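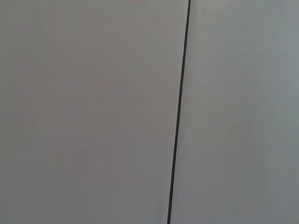

手先カメラの画像。淡い灰色の面と、縦に走る細い暗色の線。Kedmont収集室

遠隔操作オペレータ（教示データ収集担当）募集
株式会社Dutora　データ収集部

募集職種　遠隔操作オペレータ（契約社員）
募集人数　3名
勤務地　Kedmont収集室（Dutora本社別棟）
契約期間　6か月（更新の可能性あり）
勤務日数　週3日から
開始時期　4月
応募方法　応募フォームまたは郵送

業務の概要

Dutoraでは、双腕および単腕のロボットに日常的な物体操作を学習させるため、人による教示データを収集しています。今回募集するオペレータの業務は、操作装置を通じてロボットを動かし、指定された作業を繰り返し実演し、その記録を所定の形式で登録することです。ロボットの設計、学習モデルの構築、プログラムの作成は業務に含まれません。

教示には大きく分けて遠隔操作と直接教示があります。遠隔操作では、オペレータは操作卓に座り、手元の操作用アームを動かします。ロボット側のアームは操作用アームの関節角度に追従します。直接教示では、オペレータがロボットの手首付近を直接持ち、重力補償の効いた状態でアームを誘導します。採用後はまず遠隔操作に従事し、習熟の程度に応じて直接教示も担当します。

収集の対象となる作業は、収集計画に基づいて週ごとに更新されます。現在の計画は、扉と引き出しの開閉、容器の蓋の着脱、布の折り畳み、板材の端部の把持、ケーブルの取り回しです。作業名が同じでも、対象物の位置、向き、照明条件、初期姿勢は試行ごとに変えます。条件の変更は収集指示書に従って行い、オペレータの判断で省略することはできません。

業務内容の詳細

1. 収集前の準備
始業時に、アームの原点確認、把持部の開閉確認、カメラ映像の受信確認を行います。手首に取り付けたカメラについては、レンズの汚れ、取り付けの緩み、画角のずれを点検します。異常がある場合は収集を開始せず、設備担当に引き継ぎます。操作用アームとロボット側アームの姿勢が一致していない状態で追従を有効にすることは禁止しています。

続いて、収集指示書の条件に従って作業台を設定します。対象物の配置には位置決め用のシートを使用します。配置後、シートを取り除いてから記録を始めます。シートを残したまま記録したデータは使用できないため、登録時に除外の対象となります。

2. 実演と記録
記録の開始と終了は足踏みスイッチで行います。1回の記録は、初期姿勢から作業を完了して停止するまでを一区切りとします。停止後すぐに終了操作を行うと末尾の姿勢が欠けるため、静止を確認してから終了してください。

実演中は、次の点に留意していただきます。

・アームの速度を極端に変えない。近づくときと離れるときの速度も指示書の範囲に収める。
・迷った場合も、手を止めたまま長時間保持しない。再開できないときは記録を中止し、中止の区分を付ける。
・対象物に触れる前に、把持部の向きを決める。接触後に大きく向きを変える動作は、作業上必要な場合に限る。
・対象物を直接見て操作しない。指定がある収集では、操作卓の画面だけを見て操作する。
・把持に失敗した場合の動作は指示書の区分に従う。やり直しを含む記録と、含まない記録は別の区分で登録する。

画面だけを見る操作では、手先カメラと固定カメラの映像を並べて表示します。手先カメラは対象に近づくほど視野が狭くなり、対象の全体像が得られません。面の境目や細い線状の物体に沿って手先を動かす作業では、線の傾きと画面上の位置の変化からアームの向きを判断します。遠近の手がかりが乏しい場合は固定カメラの映像を併用します。この切り替えに慣れるまでの時間には個人差があり、研修期間中に重点的に練習します。

3. 記録の区分付け
記録を終えるごとに、結果の区分を登録します。区分は「完了」「部分完了」「未完了」「中止」「設備異常」から選択します。判断に迷う記録は「要確認」とし、理由欄に短い文で状況を記入します。

区分付けは収集したその場で行うことを原則とします。まとめて後から付けると、映像だけでは判断できない事情（接触音、保持中の滑り、手元の違和感など）が失われます。理由欄には推測を書かず、確認できた事実だけを記入してください。

良い記入の例
「蓋を回転中に容器の底が動いた。蓋は外れた。」
「右アームの把持部が開くまでに遅れがあった。再試行で再現せず。」

避けるべき記入の例
「たぶん成功。」
「調子が悪かった。」

4. 再生による確認
登録した記録の一部は、ロボットで再生して確認します。再生中は作業領域に立ち入らず、非常停止ボタンに手が届く位置で監視します。対象物の初期位置がずれていると再生は一致しません。この場合、記録の不良とはみなさず、配置を直してから再度確認します。

5. 終業時の処理
終業前に、未登録の記録が端末に残っていないことを確認します。対象物は種類ごとに所定の棚に戻し、破損や汚損があれば備品表に記入します。アームは待機姿勢に移し、追従を無効にしてから電源を切ります。

使用設備

操作卓は、据え置き型の操作用アーム、表示装置、足踏みスイッチで構成されています。操作用アームはMitesitz製の収集卓に組み込まれており、座面と卓面の高さを調整できます。左右の操作用アームは独立しており、単腕での収集時は片側を固定します。

記録の登録と区分付けには、社内システムWarrierを使用します。Warrierは映像、関節角度、把持部の開度、足踏みスイッチの時刻を同じ時間軸に並べて表示します。時刻のずれが許容範囲を超えると登録画面に警告が出ます。警告を無視して登録することはできません。事前の使用経験は不要です。

ロボット側には、手首のカメラのほか、作業台を異なる向きから撮影する固定カメラを設置しています。固定カメラの位置は校正済みのため、オペレータは触れないでください。接触した可能性がある場合は、見た目に変化がなくても申告が必要です。

勤務時間と一日の流れ

勤務は2交代制です。早番と遅番のどちらを希望するかを応募時に記入してください。両方に対応できる方は、その旨を記入してください。

早番の標準的な流れは次のとおりです。

午前9時　始業、設備点検、収集指示書の確認
午前の前半　作業台の設定、試し操作、収集
午前の後半　収集、区分付け
正午　昼休憩
午後の前半　条件変更、収集、区分付け
午後の後半　再生による確認、記録の見直し
終業前　片付け、引き継ぎ記入

連続して操作卓に座る時間には上限を設けており、上限に達すると卓の表示が切り替わり、追従が一時的に停止します。休憩後は試し操作を行ってから収集を再開します。休憩時間も勤務時間に含まれます（昼休憩を除く）。

金曜日は通常の収集を午後の早い時間に終え、残りの時間を記録の見合わせに充てます。見合わせでは、区分が分かれた記録をオペレータと学習担当が同じ画面で確認し、区分の基準をそろえます。金曜日に勤務しない方には、決定事項を翌勤務日の始業時に書面で共有します。

研修

採用後、次の順で研修を行います。

安全講習
非常停止、作業領域、追従の有効化と無効化、挟まれの危険がある箇所について説明を受け、確認を受けます。合格するまで操作卓には入れません。

基本操作
対象物を置かない状態で、指定された位置と向きに手先を合わせる練習をします。次に、固定された対象物への接近、把持、離脱へ進みます。

画面による操作
作業台との間に仕切りを置き、映像だけで操作します。最初は固定カメラを主に使用し、段階的に手先カメラの比重を上げます。

区分付け
既に区分が確定している記録を見て区分を付け、確定済みの結果と照合します。差が出た記録については、どの時点の何を根拠としたかを説明していただきます。

研修中の賃金は通常勤務時と同額です。研修中に収集した記録は、本人の同意にかかわらず学習用データには加えません。研修の進度は人によって異なるため、全員を同じ日程で終了させることはしていません。

評価の考え方

収集件数だけで評価することはありません。件数を優先すると、同じ動き方の記録が増え、条件の変更が雑になるためです。評価では主に次の項目を確認します。

・指示書の条件と実際の配置が一致しているか
・区分と理由欄の記入が、後で見た人にも判断できる内容か
・中止と設備異常を適切に申告しているか
・引き継ぎに漏れがないか

未完了の記録を登録したことを理由に評価を下げることはありません。未完了の記録にも用途があります。一方、未完了の記録を削除すること、または完了として登録することは重大な手順違反として扱います。

操作の癖は、ある程度残って構いません。同じ作業に対して接近方向や持ち替えの順序が異なる実演が含まれることは、収集計画上も想定しています。ただし、指示書に動作の指定がある場合は指定を優先します。

応募資格

必須の条件
・座位での両手および片足による操作が可能であること。足踏みスイッチの使用が難しい場合は、手元スイッチへの変更ができるため、応募時にご相談ください。
・画面を見ながらの細かな作業を継続できること（眼鏡、コンタクトレンズ可）。
・日本語の作業手順書を読み、短い報告文を書けること。
・契約期間を通じて週3日以上勤務できること。

あれば考慮する経験
・産業用機械、建設機械、医療機器、検査装置などの操作
・組立、検査、梱包など、手順書に基づく反復作業
・映像や音声への区分付け、測定記録の作成
・手芸、模型製作、楽器演奏など、手先を継続的に使う活動

ロボットに関する知識、プログラミングの経験、学歴は問いません。利き手も問いません。操作用アームは左右どちらも使用するため、利き手でない側の操作は研修で確認します。

次に該当する方は、応募前に必ずお問い合わせください。
・植込み型の医療機器を使用している方
・手首、肘、肩の治療を受けている方
・映像の視聴により強い酔いを感じたことがある方

該当する場合でも直ちに応募をお断りすることはありません。設備との適合を確認したうえで、配置の可否を回答します。

待遇

雇用形態　契約社員
賃金　時給制。経験と勤務帯に応じて決定し、面談時に書面で提示
手当　通勤手当、遅番手当
保険　勤務時間に応じて法令に基づき加入
休暇　法令に基づき付与
貸与品　作業着、保護眼鏡、滑り止め付き手袋（直接教示の担当時）
服装　袖口の締まる上着、かかとのある靴。指輪、腕時計、首から下げる名札は収集室内では外していただきます
喫煙　屋内禁煙
駐車場　なし。駐輪場あり

契約の更新は、収集計画の継続、勤務状況、本人の希望に基づいて判断します。更新の有無は契約満了前に書面で通知します。更新時に、区分付けの専任、新任者の研修補助、対象物の管理への変更を希望することもできます。

記録される情報について

収集中は、ロボット側のカメラ映像、操作用アームの動作、足踏みスイッチの時刻、登録者の識別番号が記録されます。操作卓を撮影するカメラはありません。直接教示では、オペレータの手や腕が固定カメラに写ることがあります。顔が写った記録は、登録前の確認で除外するか、該当部分を処理します。

識別番号と氏名の対応表は学習用データと分離して保管し、学習担当には開示しません。操作の特徴から個人を特定する分析は行いません。記録の利用範囲と保存の扱いは、契約時に配付する同意書に記載しています。同意書の内容に疑問がある場合は、署名の前に説明を求めることができます。

収集室内での私物の撮影機器の使用は禁止です。対象物、指示書、画面の内容を外部に公開することも禁止しています。

選考の流れ

書類選考
応募フォームの記載内容に基づいて行います。結果は通過の有無にかかわらず通知します。

実技確認
Kedmont収集室で操作用アームを使用していただきます。対象物をつかみ、指定の位置に置き、元の姿勢に戻す操作です。説明と練習の時間を設けます。速さは確認の対象とせず、説明された手順に従っているか、うまくいかなかったときに状況を伝えられるかを見ます。

面談
勤務条件、健康上の配慮、希望する勤務帯を確認します。実技確認と同じ日に行います。所要時間は案内時にお知らせします。

採用通知
採用の場合は、労働条件を記載した書面を送付します。返答の期限は書面に記載します。

実技確認に必要な持ち物は、本人確認書類、筆記具、動きやすい服装です。交通費は当社の規定により支給します。実技確認の操作は記録しますが、選考以外の目的には使用せず、選考終了後に消去します。

問い合わせの多い事項

在宅勤務について
操作卓とロボットは同じ建物の回線で接続しているため、在宅での収集には対応していません。区分付けも収集室内で行います。

副業について
可能です。ただし、同種のデータ収集業務に従事している場合は、応募時に申告してください。業務上知り得た情報の扱いについて個別に確認します。

ゲーム用コントローラの経験について
選考上、有利にも不利にも扱いません。操作用アームは関節の動きがそのまま反映される方式で、ボタンやスティックによる速度の指示とは異なります。

作業中の対象物の破損について
手順に従って操作した結果の破損であれば、費用の負担を求めることはありません。破損した時点で記録を終了し、設備担当に連絡してください。

収集室の見学について
書類選考を通過した方に限り、実技確認の前に見学できます。収集中の区画には入れない場合があります。

応募方法

応募フォームに次の事項を記入してください。

・氏名、連絡先
・希望する勤務帯（早番、遅番、両方）
・勤務できる曜日
・必須の条件を満たすことの確認
・これまでの操作、反復作業、記録作成の経験（該当がある場合）
・健康上または設備上の配慮が必要な事項（任意）

志望動機の記入欄は設けていません。職務経歴書の添付は任意です。郵送の場合は、上記の事項を記載した書面を「Dutoraデータ収集部　オペレータ採用担当」宛てにお送りください。応募書類は返却せず、選考終了後に当社で廃棄します。

募集人数に達した時点で受付を終了します。受付終了後に届いた応募については、次回募集時の連絡を希望するかどうかを確認します。

関連する募集
設備担当（操作用アームの保守、カメラの校正）
対象物管理担当（短時間勤務）
Warrier登録画面の開発担当

募集一覧に戻る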